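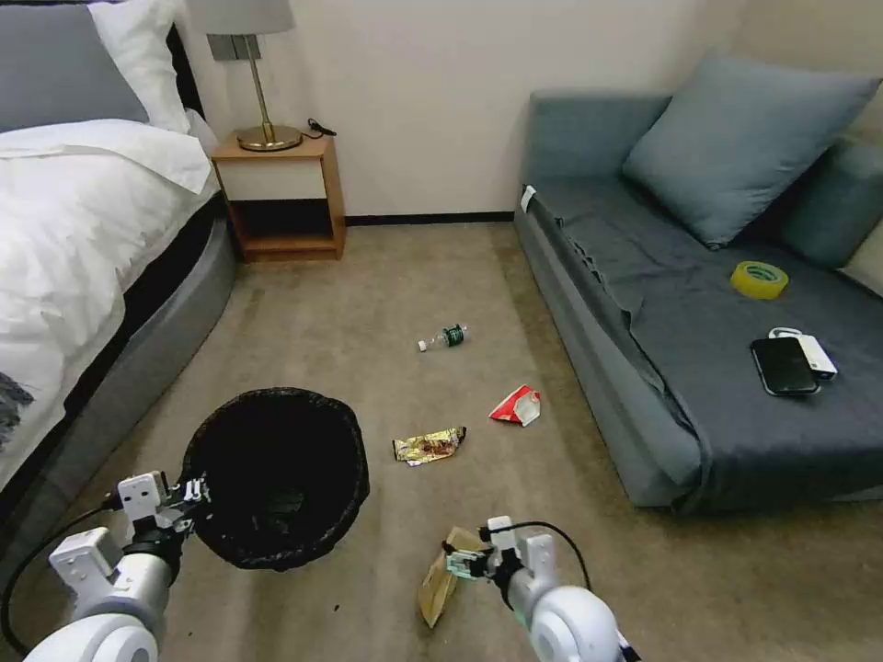
Tedodbridge to license short-term rentals from January

Owners who rent out homes and spare rooms to visitors in Tedodbridge will need a license from January, after the town council approved a new set of rules at its meeting last night.

The license will cost $200 a year for each property. It applies to any house, apartment or room rented for less than a month at a time. Hotels and the two campgrounds on the river road are already covered by state rules and are not affected.

Under the ordinance, owners must show proof of insurance, pass a fire safety check and give the town the phone number of a contact who can reach the property within an hour. The license number will have to appear in every online listing. Operating without one will bring a fine of $700, and a property that receives 3 upheld complaints in a year can lose its license for the following season.

The planning office has 68 short-term rentals on its books, all of them registered under the voluntary scheme that began two years ago. Staff told the council that the true number is higher, as many listings give only a street or a neighborhood and some appear on more than one site under different names.

Parking and trash were the two subjects that came up most often in letters from residents. Several people living near the old mill said guests regularly block the shared driveway behind the row houses on summer weekends. Others complained that bags are left at the curb days before pickup. The ordinance requires owners to post the trash schedule inside the property and to state in the listing how many cars can be parked on site.

A proposal to cap the number of licenses was dropped before the vote. The planning office said it did not have enough information to set a fair limit and asked for a full year of records first. The council will look at the question again once those are in.

Owners who spoke at the meeting were split. Some said they welcomed a single set of rules and had been doing most of it anyway. Others said the fee was too high for people who rent out one bedroom a few times a year, and asked for a lower rate for homes where the owner lives on the property. That change was not made, but the council asked staff to report back on it in the spring.

Trasaleo, a local company that manages cleaning and key handover for vacation homes, said in a statement that it would handle the paperwork for its clients at no extra charge this year. The company asked the town to publish the fire safety checklist early, so that owners have time to fit smoke alarms and order extinguishers before the busy season.

The Qureshi Guest House on Market Street, which has operated as an inn for many years, supported the ordinance. In its letter to the council, the inn said small hotels already pay for inspections and that visitors should be able to expect the same basic safety wherever they stay.

Money from the license fees will pay for a part-time inspector. Anything left over at the end of the year will go toward street cleaning downtown – an amendment added late in the meeting and passed without debate.

Skillside, the adult education center next to the library, will run free evening classes for owners on the new requirements. The classes will cover the application form, insurance and the fire check, and will begin at 6:30 p.m. Places can be booked at the front desk or by phone. A recording will be put on the center's website for owners who live out of town.

Applications open in October. Owners can apply online or on paper at the town hall, and those already on the voluntary register will get a form in the mail with their details filled in. The planning office expects most inspections to take less than an hour. A property that fails can be checked a second time free of charge, but any visit after that will be billed to the owner.

Bookings made before the rules take effect can go ahead as planned, even if the stay falls after the start of the year. Owners will still need to have applied for a license by the time those guests arrive. The full text of the ordinance is available at the town clerk's office.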